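Speaker notes, "Grasp planning with two hands and one clock"
Lenni Lehtinen, Plusesley
August 21, 2026

Slide 1. Say hello, give the repo name (Simley), say questions are fine at any point.

Slide 2. What Simley does. It takes hand poses from the planner and turns them into joint targets for both arms and both hands. It doesn't do perception. Perception is Brellivach, which is a separate process with its own release cycle. Most of this talk is about the line between the two.

Slide 3. Old setup. Each arm had its own control loop and its own clock. The left could be closed on an object while the right was still waiting for a plan, and the planner had no single answer to "where are both hands now?" We logged 281 grasp attempts in March with that version. 37 of them stopped on a stale pose. The other 244 ran to the end of the plan. Say clearly that running to the end of the plan is a software result. It says nothing about how good the grasp was.
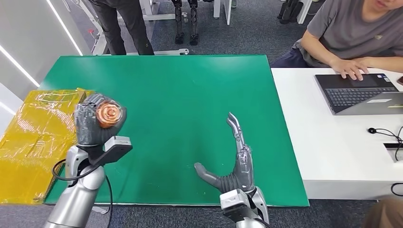
Slide 4. The fix. One state message, one timestamp, both arms and all fingers. If any part of the message is older than 16 milliseconds, the planner refuses it and asks again. Show the message definition. Point out that finger joints are in the same message as arm joints. People always ask why. Answer: the collision checker needs the thumb. A hand held open takes up a lot more room than a closed one, and we used to check it as a box.

Slide 5. Collision model. Old: one box per hand. New: one capsule per finger link. Slower to check, so we cache the hand shape and only rebuild it when a finger joint moves past a threshold. Don't read out the threshold table. It's in the handout.

Slide 6. Wrist views. Brellivach gets a head view and a wrist view and used to merge them before we saw anything. When the arm moves fast the wrist view blurs and the merged pose jumps. Now we get both poses and a confidence for each, and Simley drops the wrist pose above a set joint speed. Leave time here, this is where the argument is.

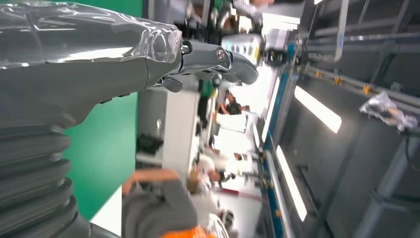 Iida Kuusisto wrote back after the practice run that dropping the wrist pose by joint speed is the wrong test, and that a slow elbow with a fast wrist roll would get through it. She wants the cutoff on camera speed, computed from the full chain. She also asked for the dropped poses to stay in the log so Pelkonen can replay them.

She's right about the wrist roll. The log change is merged. The camera speed change is on a branch and I'll say so if asked.

Slide 7. Replay tool. Pelkonen reads a log and runs the planner on it with no arms attached. Run the short log only, the long one takes too long to load. If the projector drops out, skip to slide 8.

Slide 8. Open items. Time sync after a restart. Cached hand shapes when a finger encoder resets. Put the contact address up and leave it there during questions.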